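The Koskela is a height-adjustable desk with a one-piece white top, sold by Drestura as a flat pack in two cartons. I bought the white version in November, assembled it the same evening, and have used it daily for writing, sewing and sorting paperwork. I paid full price, 927 with delivery to the door.

## Assembly

The kit has 11 steps, printed on one folded sheet. Steps 1 through 6 cover the base and are clear. Step 7, where the control box is fixed under the top, shows the box with its cable ports facing the wrong side. Follow the drawing and the leg cables will not reach. I removed four screws and turned it around.

All holes in the top are predrilled with threaded metal inserts. These lined up on seven of the eight base fasteners. The eighth needed the crossbar loosened by half a turn before it would start. An Allen key is supplied, but a driver with a hex bit saves a lot of wrist work. Total time was 75 minutes, including the correction at step 7.

## Base and lift

Two motors, one per leg. Travel is smooth and the legs stay level with each other under an uneven load (sewing machine on the left, nothing on the right). The motors are audible in a quiet room, with a low hum and a click at the end of travel. The keypad stores three heights. It has no lock, so anything pushed against the up button will raise the desk.

Side-to-side stability is good at sitting height and acceptable at standing height. Front-to-back is weaker. When typing hard at full extension, a monitor on an arm clamped at the rear edge moves visibly. The Prollach desk I used before this one had a longer foot and did better on this point, though its top sagged in the middle after two winters.

Over the review period I logged 2,330 lift cycles from the counter in the keypad's service menu. Most of those came from a deliberate run of short up and down movements. The control box paused itself for cooling several times, as the manual says it will, and resumed without a reset.

## Top

The surface is smooth with a low sheen. Pencil wipes off with a damp cloth. Ballpoint needs alcohol. Dark thread and lint show clearly, which I count as an advantage for sewing. Fabric slides easily over it, so long cuts need weights or clips. A hot mug left no ring.

The front corners are rounded enough that sleeves and cloth do not catch on them. The rear edge has a cable slot with a plastic cover. The cover is a loose fit and lifts out if a plug is pulled through at an angle.

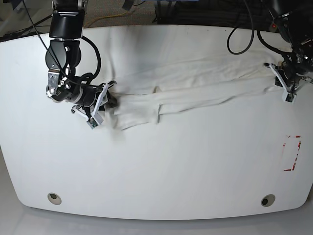
**Is the Koskela deep enough for a monitor and a cutting mat together?**

With the monitor on a clamp arm, a medium mat fits in front of it. On its stock stand the monitor takes up the rear third of the top and the mat has to go to one side.

## Compared with the Ikside

The Ikside costs less and has the longer warranty. Its top comes in two halves with a seam down the center, and the seam can be felt through a single sheet of paper. For screen work only, I would take the Ikside. For drawing, cutting or sewing, the one-piece Koskela top is worth the difference.

## Faults so far

- Wrong orientation of the control box in step 7 of the instructions
- Loose cable slot cover
- One rubber foot pad came off when the desk was dragged; reattached with contact adhesive

Drestura sent a replacement slot cover on request. It fits the same as the first one.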